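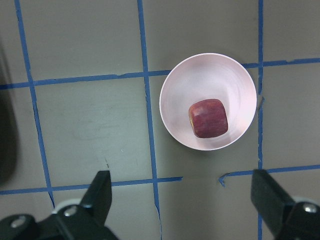 トルルティッツの食器工場、年に一度の公開日に行ってきました

三月の公開日に合わせて、ザイデル(Seidel)の工場に行ってきました! ずっと行きたいと言い続けていたところです。去年は申し込みの画面を開いたまま寝てしまい、朝起きたら満員。今年は受付開始の前からパソコンの前に座って、お茶も飲まずに待っていました。無事に取れて、家族に自慢したら「食器の工場でしょ?」と言われました。食器の工場ですよ、それがいいんじゃないですか。

トルルティッツ(Trultitz)までは、大きい駅から各駅停車に乗り換えて、そこからさらにバスです。バスは46番。これがわかりにくくて、駅前に乗り場がふたつあって、どちらの柱にも46と書いてあるんです。片方は逆方向の終点行き。私は見事に逆のほうで待っていて、買い物袋をさげたおばさんに身振りで「あっち、あっち」と教えてもらいました。行く方は、パン屋の側ではなく線路に近い側です。ここだけは声を大にして言っておきます。

バスはしばらく川沿いを走って、畑になって、また川に戻って、坂をぐいっと上ったところで急に工場の煙突が見えます。この煙突、いまは使っていないそうですが、町の目印なので残しているとのこと。停留所を降りると、もう門のところに人が並んでいました。ベビーカーの人もいるし、犬を連れた人もいる。犬は中庭までだそうで、水の入った器が門の脇に置いてありました。

受付で名札のシールをもらって、班に分けられます。私の班は英語の回で、案内してくれたのはファルザド・エスファハニ(Farzad Esfahani)さん。釉薬の担当で、普段は人前でしゃべる仕事ではないと最初に言っていたのですが、いや、しゃべるしゃべる。釉薬の部屋に入ってからは時計を見るのも忘れたみたいで、次の班に追いつかれていました。私はこういう案内の人が大好きです。

最初に見たのは原料の倉庫。正直なところ、倉庫は飛ばしてもいいかなと思っていたんです。でも入ってみたら、粘土の匂いというんでしょうか、雨の日の校庭みたいな匂いがして、それだけでうれしくなってしまいました。粘土の塊を触らせてもらったら、思ったよりずっと重くて冷たい。隣にいた男の子が指で穴をあけて、お父さんに叱られて、エスファハニさんが「どうせまた練るから」と笑っていました。

その次が型の棚で、ここが私にとっての本日の目玉。石膏の型が、天井近くまでずらっと並んでいます。台帳に載っているだけで3055種類を超えるそうです。もう作っていない形のものも捨てずに取ってあって、型の背中に鉛筆で番号が書いてある。531番というのを出して見せてくれました。古いソース入れで、持ち手が妙に細くて、くるんと巻いています。かわいい! でも注文はもう長いこと来ないらしいです。焼くと持ち手が垂れてくるので、職人さんたちには嫌われていたとか。実物が棚の隅にひとつあって、たしかに少しうなだれていました。あれは欲しかった。売り物かどうか聞いてみたけど、だめでした。

成形の部屋では、お皿とカップで作り方がぜんぜん違うことを知りました。お皿は回る型の上に土を押しつけていくやり方で、カップや急須みたいな袋ものは、どろどろの土を型に流し込んで、しばらく置いて、余りをあけるんです。石膏が水を吸うので、内側に土の壁が残るわけですね。文章で読んだことはあったのに、目の前で余りの土がとろーっと流れ出てくるのを見ると、へええ、と声が出ます。流し込みをやっていた女の人は、待っている間に前の分の継ぎ目をスポンジでなでていて、その手つきが速いこと。私なら一個で半日かかります。

取っ手つけの机も面白かったです。取っ手は別に作っておいて、同じ土を水でゆるめたものを糊にしてつけます。角度は目で見て決めるそうで、机の上に見本がひとつ置いてあるだけ。まっすぐつけたつもりでも窯の中で少しねじれることがあるので、そのぶんを見越して最初からずらす人もいるそうです。どれくらいずらすのかと聞いたら、人差し指と親指で隙間を作って「これくらい」。見えないくらいの隙間でした。

さて釉薬の部屋。エスファハニさんの独壇場です。棚に色見本の小さなタイルがびっしりかかっていて、裏には手書きの配合がメモしてあります。私がいちばん驚いたのは、かける前の釉薬の色と、焼き上がりの色が違うものが多いこと。灰色っぽい液が緑になったり、もっさりした茶色が深い青になったり。それで、容器にはできあがりの色のほうを塗った札がぶら下げてあるんです。新しく入った人は、札を信じられるようになるまで時間がかかるとか。そりゃそうですよね。

淡い色がいちばん難しい、という話も長く聞きました。濃い色は多少のむらがあっても味に見えるけれど、薄い桃色やクリーム色は、かけた厚みの差がそのまま出てしまう。縁のところだけ色が抜けたり、底に溜まって濃くなったり。うちの戸棚にあるクリーム色の小鉢、縁がちょっと白っぽいのは使い古したせいだと思っていたんですが、もしかしたら最初からなのかも。帰ってから確かめたけど、結局わかりませんでした。

途中で休憩があって、中庭で屋台が出ていました。スタシコ(Stasico)という地元の喫茶店が来ていて、けしの実のケーキとコーヒー。コーヒーはザイデルのカップで出てきて、紙コップじゃないのがうれしい! カップを返すときに裏をひっくり返して見ている人ばかりで、私も当然見ました。ケーキはずっしり重くて、途中で飲み物が足りなくなります。おかわりを頼んだら、お店の人がなみなみ注いでくれました。席は少ないので、階段に座って食べている人が多かったです。日が当たっているほうの階段は暖かくて、しばらく立ちたくなくなりました。

後半は窯です。大きなトンネルみたいな窯で、台車に載せた器が入口からゆっくり進んで、出口から焼き上がって出てきます。近づくと顔がむわっと熱い。眼鏡の人は気をつけてと言われた意味がよくわからなかったのですが、金属のフレームだと耳のところがじわじわ熱くなるんですね。私は途中で外しました。外したら何も見えないので、そのへんの説明はほとんど耳だけで聞いています。窯を止めるのは年に一回、夏の休みのときだけで、冷めるのを待つだけで何日もかかるそうです。

出てきた器は検品の机へ。ここが静かなんです。皆さん黙って、くるっと回して、指で縁をなぞって、軽く爪ではじいて音を聞いています。割れやひびがあると音が鈍くなるので、耳でわかるとのこと。いい音のものと悪い音のものを鳴らし比べさせてもらって、これは私にもわかりました。チーン、と、コッ。わかると調子に乗るもので、班の皆で順番にコツコツやっていたら、検品の人に苦笑いされてしまいました。すみません。

絵付けの部屋は時間が押していて駆け足でした。エスファハニさんが釉薬で使いすぎたせいです(責めていません)。縁の線を引くところだけ、ゆっくり見られました。ろくろの上で皿を回して、筆はじっと動かさない。線が一周して出発点に戻ってくるところで、継ぎ目が消えるんです。三回見せてもらって、三回とも継ぎ目がどこかわかりませんでした。体験コーナーで私もやってみましたが、戻ってくるころには線が二本になっていました。あの皿は記念にもらえて、いま鍵置きになっています。

以前、イギリスのドロムソープ(Dromthorpe)で似たような見学をしたことがあります。あちらは博物館になっている部分が多くて、説明板がとても丁寧、照明もきれいで、ゆっくり読めました。ザイデルは説明板なんてほとんどなくて、通路も狭いし、床は粉で白いし、話を聞き逃したらそれまで。どちらがいいかは好みだと思いますけど、仕事の音がする中を歩けるのは、やっぱり楽しいです。黒い靴で行った私の靴は、帰りには灰色でした。行く人は汚れてもいい靴でどうぞ。

お待ちかねの直売所。二級品が箱に入って積んであって、皆さん本気の顔で掘っています。新聞紙は自分で包む方式。私は最初、落ち着いて一周見てから決めようと思っていたんですが、目の前で狙っていた深緑の鉢を持っていかれて、あわてて方針を変えました。気になったら、まず手に持つ。戻すのはあとでもできます。さっき覚えた爪ではじく技がさっそく役に立って、ひとつは音が鈍かったのでやめました。周りを見たら、同じ班の人たちも全員チンチン鳴らしていて、目が合って笑ってしまいました。

買ったのは、青い縁取りのスープ皿、ふたのない砂糖入れ、それから何に使うのかわからない細長い皿。全部合わせて18ユーロでした。砂糖入れのふたは「どこかの箱にあるかもしれない」と言われて探したものの、見つかったのは一回り大きいふたばかり。いまはスプーン立てとして台所で働いてもらっています。細長い皿については、エスファハニさんに聞いたら「魚かな」、レジの人に聞いたら「アスパラガスでしょう」とのこと。うちでは焼きなすを載せています。ぴったりです。

持ち帰りの話もしておくと、袋は有料で、しかも底が薄いです。私は着替えのセーターで巻いて、リュックの背中側に立てて入れました。お皿は寝かせるより立てたほうがいいと、レジの人が教えてくれたので。帰りのバスは混んでいて、全員が荷物を膝に抱えているので、車内がずっとカチャカチャ鳴っていました。運転手さんもわかっているのか、坂道をものすごく慎重に下りてくれます。

見学の申し込みはザイデルのサイトからで、英語の回は枠が少なめです。直売所だけなら予約なしで入れます。トイレは中庭の奥にひとつしかなくて、休憩の時間はかなり並ぶので、始まる前に行っておくのがおすすめ。あと、お昼はスタシコの屋台のケーキだけだと甘いので、しょっぱいものを何か持っていってください。私は駅の売店で買ったプレッツェルを半分残しておいて、帰りのバスを待ちながら食べました。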